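3.2 Collection of demonstrations in the home

All demonstrations of the Pirihi set were recorded with hand-held grippers, in furnished living rooms and with no robot present. The operator holds one gripper in each hand and does the chore at a comfortable speed, while a camera on each tool records the view that the policy will later receive. We chose this way after a first trial at Follville, where the same chores were shown by remote control. Teleoperation gave cleaner joint data, but the operators became tired quickly and the folds of soft items were often lost.

The household chores include tidying of small textiles and handling of open containers. Bins are difficult for the policy for a simple reason: the inside is dark, and the depth of the contents must be guessed from very little. We did not add any lamp, and the curtains were left as the residents keep them.
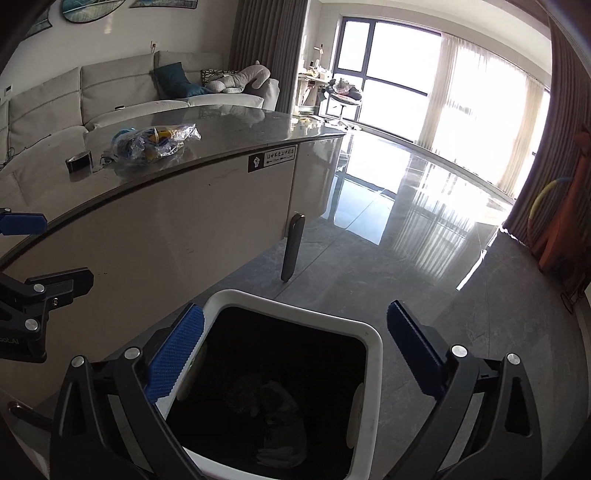
Figure 2(a). View from one hand-held gripper over an open white-rimmed bin. Pale crumpled material is visible at the bottom.

From Gulirham and Tasumwood together we kept 241 demonstrations of the textile chores. A demonstration was removed if the tracking of either tool was lost for more than 2 seconds. Operators received 23 minutes of practice before the first recording, and they were asked not to correct a bad grasp by touching the cloth with their fingers – such corrections cannot be repeated by the robot.

For thin cloth, the opening of the jaws carries little information once the fabric is held, so the policy must rely on the shape of the cloth around the pads. We therefore label the moment of grasp by hand in each recording.

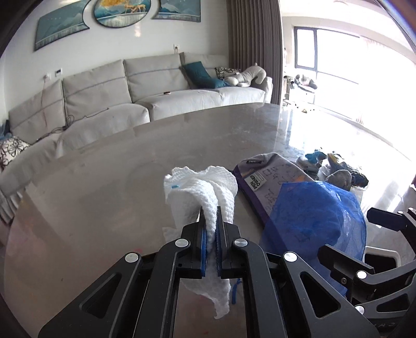

Figure 2(b). A white textured cloth held between the blue pads, with other fabric items and a blue mesh bag on the table.

The labels were checked by a second annotator in August. Where the two labels differed, we used the later one, as an early label teaches the robot to lift before the jaws have closed.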